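**Isham, April 2018.** Condar says its arm can learn to arrange flowers from a person steering it by remote control. The company logged 774 guided runs on artificial stems and counts 131 of them as failures. It has not said what a failure is.

Gráinne Coughlan, who ran the sessions, calls the results "encouraging." Holding one green stem between two fingers is a modest place to start.

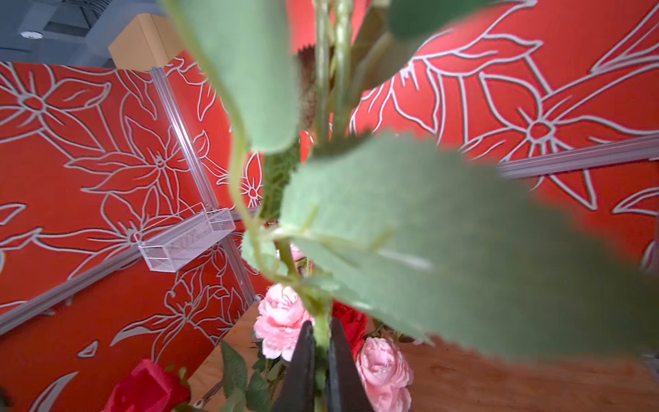
## No word on real flowers

Condar would not say when the arm will work without an operator. A test with fresh-cut roses, promised for December, has not been reported.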